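Towels, again

Winter hours at the Mutthorpe Baths start on Saturday, so it must be time for the annual piece about towels. Regular readers may skip to the bottom, where the new hours are. Regular readers will do that anyway.

The Baths opened in 1913 with a towel included in the price of admission. The towel was grey, the size of a placemat, and shared the absorbent qualities of one. Early issues of this newsletter carried letters complaining about it, and one gentleman in the old Viltinberg Street terraces wrote in three winters running to say he'd been drier before he used it. Management eventually took the hint and stopped supplying towels altogether, which produced a fresh set of letters asking for them back.

We've been a bring-your-own pool ever since, and this suits most people most of the year. In summer you can lie on the concrete like a seal and let the sun see to it. In June you can't. In June there are a few minutes between leaving the water and losing interest in being alive, and the towel is what gets you through them. You'd think people would treat it with some respect.
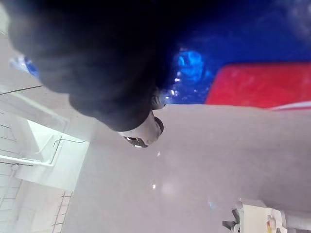

A glossy blue, paler where the light catches it.

Instead we have the lost property cupboard. At the end of last winter it held enough towels to carpet the car park, plus one left thermal bootie and a thermos that we decided, as a group, not to open. The towels go to the animal shelter on the Engelbrecht road, where they're greatly appreciated by greyhounds. If yours was the good bath sheet with the monogram, it's living a happier life than it had with you, and you had six weeks to come and get it.

A word about the quick-dry kind. There's a brand called Hidadico that has swept through the early squad like nits. It folds down to the size of a wallet and dries overnight, and its owners will tell you both of these things while you're trying to get your socks on. I've tried one. It moves the water about. You start with a wet back and end with a damp everything, and it squeaks. I accept that I'm in the minority and that people who travel swear by them, but I'm not travelling, I'm standing on tiles at 6 am in a southerly, and I want cotton. I want a towel that weighs as much as a small dog and takes two days to dry.

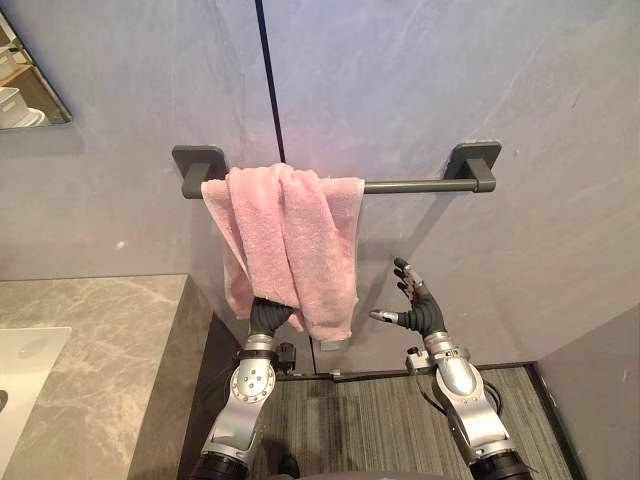 Drying is where cotton people come unstuck, I'll grant the Hidadico crowd that. A thick towel left scrunched up in a swimming bag on the back seat will be fit for burial by the weekend. Get it out of the bag when you get home, before breakfast if you can stand it. Open it out as wide as the rail allows. Folding it in thirds looks lovely in a magazine and keeps the middle third moist until spring. If you have a line and any sort of breeze, use the line, and if you have a laundry with a heater in it, I'd like to know what you do for a living.

Go easy on the fabric softener too. It coats the loops and the towel stops drinking. A cup of white vinegar in the rinse now and then will bring most of them back, and the vinegar smell clears off once they're dry. For really sour ones, do a hot wash with vinegar, then another with bicarb. Don't put both in together unless you miss primary school science.

Colour is your own business, but navy and charcoal are a risk. Half the membership owns a navy towel and the other half owns a charcoal one, and before sunrise they're all the same towel. We had an incident last July in which two members each went home with the other's, washed it, brought it back, and swapped again by mistake. Mustard is good. Orange is very good. One of our regulars has a beach towel with a large cartoon prawn on it and has never lost it, though I think she's tried.

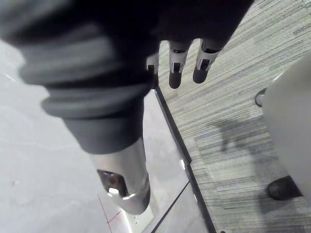 Dark folds above brushed metal.

Now the hooks. There are 254 members on the books and a good many fewer hooks, and most mornings we get along fine. One hook per person is the custom. It isn't written up anywhere, and I'd hate to see it laminated. But a dressing gown on one hook, a towel on the next and a tote bag on a third is a land grab, and people have begun to mutter in the showers. Hang the towel over the robe. They'll keep each other company.

The bench under the hooks is for sitting on, by the way, and for the flask. Wet togs go on the floor with your dignity.

Winter hours: gates at 6 am weekdays and 7 am Saturdays, closed Sundays until the weather improves or we do. The hot showers are still on the coin timer, still $2, and still shorter than you remember. Lost property can be looked through any time the kiosk is open. Bring gloves.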